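Giltside Family Film Club
Minutes of the March meeting

The meeting opened at 7:10 p.m. in the upstairs room at Bristmont Library, with Nouhaila Abdel Hamid in the chair. She thanked everyone for coming out in the rain and said how lovely it was to see so many faces back after the winter break, including two families who joined us at the holiday singalong and have stuck with us ever since. Welcome, all of you!

The minutes of the last meeting were read and accepted, with one correction. The short cartoon before the January movie was the one with the penguins, and the minutes had it down as the one with the bears. Several of the children present were very firm about this.

Spring movie night. We talked for a good long while about what to show. The animated musicals had plenty of support, as they always do, but a number of parents felt we have leaned on princesses rather heavily this year and would like something with animals or a good adventure at sea. In the end it went to a show of hands and the pirate picture won comfortably. The runner-up, a mouse detective story, will be held over for the summer. Doors at 6:00 p.m., movie at 6:30 p.m., and we will try once again to start on time.

Seating. The hall is allowed 60 for this kind of evening, and 23 places are already spoken for. Nouhaila asked that families please reply by the end of the month so we know how many floor cushions to borrow. Small children are welcome to come in pajamas, and so are grown-ups if they are feeling brave. 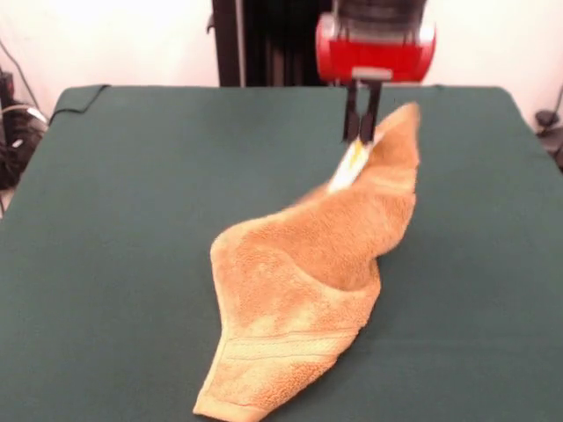

Orange-tan towel on the dark green cloth.

Money. We have $400 in the account after paying for the January hall. The popcorn machine from Jaltero needs a new kettle, and the meeting agreed to go ahead and order one. There was a friendly but rather lengthy discussion about butter. It was left that we will have plain and buttered in separate tubs, clearly marked, and see how that goes.

Singalong sheets. The printed lyrics from the holiday evening were very popular and nearly all of them went home with people — which we take as a compliment. New sheets will be made for the spring, in larger type this time, as the lights are low and not all of us have the eyes we used to.

Costume parade. Agreed to hold one before the movie, once around the hall and back to the seats. No prizes, just applause for everybody. Please leave long swords at home.

Any other business. A question was raised about a club trip to a theme park next year. There was a lot of excitement and some worry over the cost, so Nouhaila will ask about group rates and bring what she learns to the next meeting. The lost mitten from January is still in the box by the door.

The meeting closed at 8:35 p.m., and several people stayed on for cocoa.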